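Home | Diary | Recipes | About me | Older entries

Last updated: May

Still up, kitchen

It's late and I should be in bed, but if I don't write this down I'll lie there going over it anyway. I gave notice at the bakery today! Eleven-thirty in the morning, flour up to my elbows, and I just said it. Tuva Isaksson was standing next to me weighing out rye and she didn't even stop scooping. "Okay," she said. "Who's going to do the buns?" And then she hugged me and got dough in my hair, so I think it was all right.

I've known for months, really. Getting up at three was fun the first winter (the quiet streets, the radio, the first tray out) and then one morning it stopped being fun and I kept waiting for it to come back. My knees hurt. I fall asleep at dinner. I missed both of my sister's concerts this year, and she was so nice about it that I felt worse than if she'd yelled. 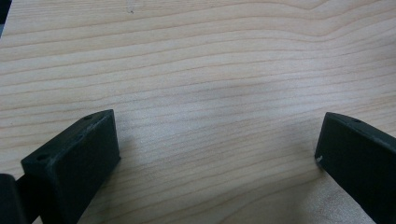
What happens now

I start at Gebretsadik in June. It's the little upholstery place behind the post office, and I'm going to learn to do chairs. Chairs! I've never even hemmed a curtain that hung straight. But I walked past their window so many times on the way home that I finally went in, and the owner let me pull tacks out of an old seat for two hours and I was so happy I forgot to eat lunch. The pay is less. I did the math on the back of an envelope and then did it again, and if I drop the Clanance subscription and stop buying coffee out, I can manage until fall.

Mom took it better than I expected. Long silence on the phone, then she wanted to know if I'd still get free bread. I said probably not. Another silence. Then she told me Grandpa covered seats for the bus company before he got the job with the railroad, and how has she never mentioned that in my entire life? She thinks his hammer might be in the garage somewhere, under the camping stuff. I'm going over to look as soon as I can borrow the car. 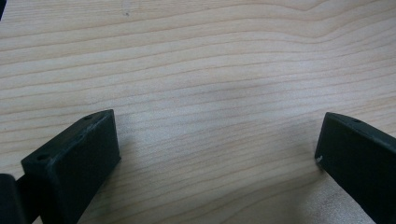 Anyway, I came home and tried to celebrate and couldn't work out how. I bought a cake from Ollar, which felt like cheating on my own bakery, and it was dry, so serves me right. Ate 2 slices anyway. Then I cleaned out the hall closet for no reason at all and found 40 dollars in my old raincoat, and I'm choosing to take that as a sign. It's going straight into the scissors fund.

I keep thinking about the buns, though. I shape them without looking now, and I suppose my hands will forget. Tuva wants me to teach the new person before I go, whoever that is, and I said yes right away and then got teary in the walk-in fridge.

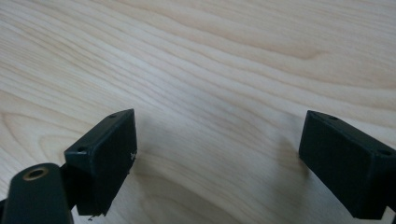 Blond wood, wavy grain, late May.

Okay, the alarm is set for three again. I still have to wash the cake plate and find my other clog, and I promised to bring Tuva her blue bowl back, so it's going by the door right now before I forget. Goodnight.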